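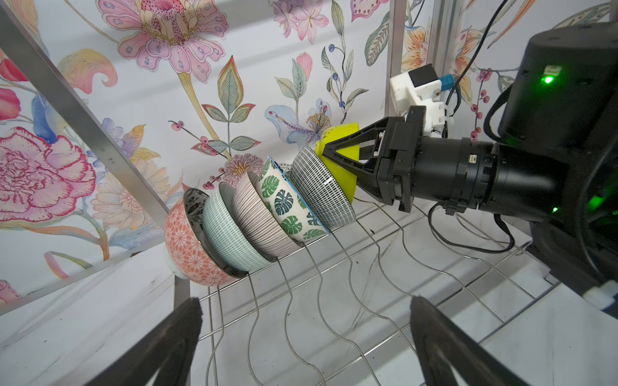

Home / Opinion / House and Table

The case against the mismatched bowl

By Beryl Haworth

Sometime in the last few years the matching set became embarrassing. Walk into any home store and the bowls are sold one at a time, each in a different pattern, and the sign over the shelf tells you to "mix your story." Monstera leaves, little black dashes, stripes, a floral lattice in coral orange. You are supposed to pick the ones that speak to you. I have picked several. None has spoken.

I want to be fair to the idea, because I fell for it. A cupboard of odd bowls looks cheerful. Set six of them on edge in a wire rack and they look better than most of what people hang on their walls. I will grant that much to Bonari, whose catalog I have been getting every September against my will, and whose "Gathered" line costs nearly double what their plain white one does.

My trouble is with the word gathered. My grandmother had mismatched bowls. She had them for the ordinary reason that bowls break and she replaced them from whatever the hardware store carried. It took her 50 years to get a shelf that looked like that. What Bonari sells is the look of those years, boxed, in an afternoon. Every pattern in the line has been checked against every other so that nothing really clashes. It is a matching set with extra steps.

Krisztina Rácz, who edits this section and owns more dishes than I do, thinks I am being sour. She says people have always bought things that look older or more traveled than they are, and nobody is hurt by a striped bowl. Fine. But I do notice who pays at the sink. Plain bowls from one set nest. They have the same foot, the same curve, the same height, and they go into a rack like records into a crate. A mixed lot may or may not. I tested this at home with 9 bowls from four makers, and two of them would only stand up if a third was holding them in place. Take out the wrong one and the whole row slides over. The Zatex bowl, a very pretty thing with a wide flare, can't be put next to anything at all.

A reader, Sylvain Fleury, wrote to me after my column on drying mats to say that the answer is a better rack. He uses one from Mocanu with adjustable wires and is very happy with it. I looked it up. So now we have bought the bowls for their charm and a rack to manage the charm, and I expect there is a cupboard insert coming next.

There is one argument on the other side that I can't get around. When a bowl from a mixed shelf breaks, you shrug. When one of my eight white ones broke last winter I spent about 20 minutes on the phone finding out that the shape had been dropped, and I have been short one at the table ever since. A shelf of oddments forgives you. That is worth something, maybe even the price.

Still, you can have it for much less. Buy your bowls secondhand, one by one, when you need one. Bring an old one along and check that the new one leans properly against it. Some of them will be ugly. Keep those too.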